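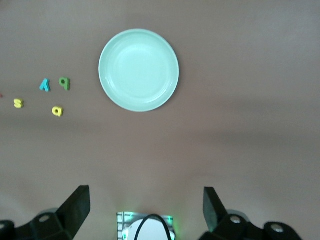
Sunday, and I have now been on Lærke Bech's sleep plan for 8 nights. I said I would write it up once I had given it a proper go, and a week and a bit is as proper as I'm willing to be with something that bans tea after lunch. The plan asks for an "evening anchor", meaning a thing you look at while you breathe slowly and let the day go. Candles are discouraged (fire), phones are forbidden (obviously) and the course notes suggest something round and pale. So my anchor has been a plate. Pale mint green, raised rim, flat in the middle, about as restful as crockery gets, and I can report that I have looked into it for many minutes and thought mainly about toast.

I should put down how I got into this. Maureen at work has been going on about Bech since the summer. She did the full course through Studora, all the modules, and says she now sleeps like she did when she was nineteen. I pointed out that when she was nineteen she was working nights in a bakery, by her own account, and she said I was being difficult. I probably was. But I had been waking at ten to four every morning for most of a month and there comes a point where you will pay for a video.

It was 60 pounds. I want that written down somewhere. Sixty pounds for a woman with a very nice jumper telling me my bedroom is "having a conversation with my nervous system". My bedroom has a wardrobe with a door that won't shut and a window on to the Imbridge road. If it's having a conversation it is mostly about lorries.

To be fair to her, the first lesson was sensible. Get up at the same time every day, don't lie there stewing, keep the room cool. My mother could have told me all that and did, often, for nothing. It's from the second lesson on that it goes soft. There's a long part about the "62-minute descent", which is how long you are supposed to take between deciding to go to bed and being in it. Why 62? She doesn't say. I went back and watched that bit again in case I'd missed it. She says it was "refined over years of practice", and then there's a shot of some reeds. I think an hour sounded like something anyone could have come up with, so she put two minutes on the end.

Anyway, I did it. I have been descending every night like a good girl. Lights down, no screens, warm socks, ten minutes with the plate, a few lines in a notebook about what I'm "setting down", and then bed. The notebook part I don't mind. Mostly I set down the gas people and what Colin said at the meeting. By the third night I was writing full replies to Colin, with headings, so I'm not sure it was doing what it should.

Results, as far as I can tell. Monday, bad. After that there were two nights I'd call good, and I was all ready to eat my words, except that on both of those days I had walked home because the bus was off, and it's a fair old way and all uphill. Then the bus came back and I was awake at ten to four again, wide awake, listening to the boiler. Friday I slept right through, but Friday I'd had two glasses of wine at Jean's, which the plan is very much against. So either the plan works now and then for reasons of its own, or walking and wine work and the plan is just what I was doing at the time.

I tried saying this to Maureen. She said you can't judge it until the body has "learned the shape". How long does that take? Different for everyone. What if it never does? Then you might not be ready. I do see how that's a handy sort of course to sell. If you sleep it's thanks to Bech, and if you don't it's your own fault for not being ready.

She has also got a Trondon, one of those clip-on things that goes under the mattress and gives you a score in the morning. Hers told her 223 the other day and she was thrilled. I asked what it was out of. She didn't know. She thought it might not be out of anything. I've been turning that over on and off ever since — a number with no top, and she's delighted with it, and she did look well, I have to admit. Pink in the face. She'd also just come back from a week at her sister's with nobody ringing her, but I let that go.

There's an add-on as well, because of course there is. Vanags, a magnesium powder, you stir it into warm milk. The email promises up to a week's free supply, which could mean a spoonful. I haven't ordered it. I had the warm milk on its own on Thursday and it was quite nice, and I got up twice in the night for the usual reason.

What bothers me is that I would like it to be true. I notice I'm cross with it in the way you're cross with someone who has let you down, and I can't have been as doubtful as I made out if I'd got my hopes up that far. I'm tired. I dropped off in the chair this afternoon with the radio on and woke with my neck all wrong, and it was the best sleep of the week. Chairs aren't mentioned anywhere in the course.

There's a refund if you ask within the month, and I've found the form. It wants to know your reason and gives you a very small box to put it in. I'll do it after work tomorrow.

I'm keeping the getting up at the same time, and the socks. I'll walk home Tuesday and Wednesday, bus or no bus, and see what happens. Must ring about the wardrobe door.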